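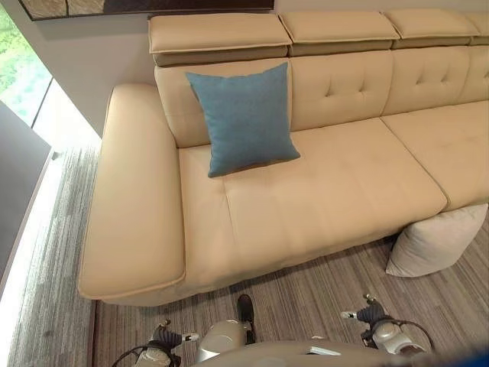
Head view, sofa task, start pose. Blue pillow on the left seat, light one on the carpet.

July, 9:40 a.m.

Pillow pickup, remote control, second block. Task text is unchanged: pick up the pillow from the floor, put it on the sofa, back off, arms to rest. The blue pillow is not to be touched. If it gets knocked, the episode goes in the reject folder even when the pickup was fine.

Target for this task is 200 good episodes. We stood at 151 when I shut down last night.

Bülent Güler drove the first hour and I took over after. Notes from both of us:

Right gripper does the approach. Coming in flat over the carpet, the fingers push the pillow against the sofa base and it slides along. Coming in steeper, with the tip pointed down at the near corner, gives a pinch on the cover and then a proper grip when you close the rest of the way. Bülent prefers to pinch the middle crease. Both are allowed, but pick one per episode and don't switch halfway.

The top edge of the pillow likes to sit under the rounded front of the seat. Pull back toward the robot first, then lift. I forgot this twice and dragged the cover up along the leather. No marks that I could find.

Left arm stays parked unless the pillow sags. If it does, bring the left in under it before crossing the seat edge — after that there is no room and you end up bumping the cushion.

Depth is hard to judge on the headset over the striped carpet. I kept stopping short. Slower hand motion in the last part helped more than changing the view did.

Light by the left wall is washing out the floor. Doesn't matter for the pillow where it is now, but it will once we start moving the start position to that side. Try the exposure lock before then.

11:15 a.m. Controller dropped out once in the middle of a lift. Arms held position as they should. Episode rejected, Vokness bridge restarted, fine after that. Same dropout as on the Borley setup, so I doubt it's the network. Log saved under Chacko/dropouts.

Gripper force limit left alone. Bülent wants it a step lower for the softer pillow. Not changing it inside a block.

To do:
Reset the floor pillow by hand between episodes, vary the angle, keep it in front of the right seat for this block.
Trim the idle seconds at the start of Bülent's episodes.
Ask whether the Gerkance people want the rejects too.
Next block: pillow flat on the carpet, away from the sofa.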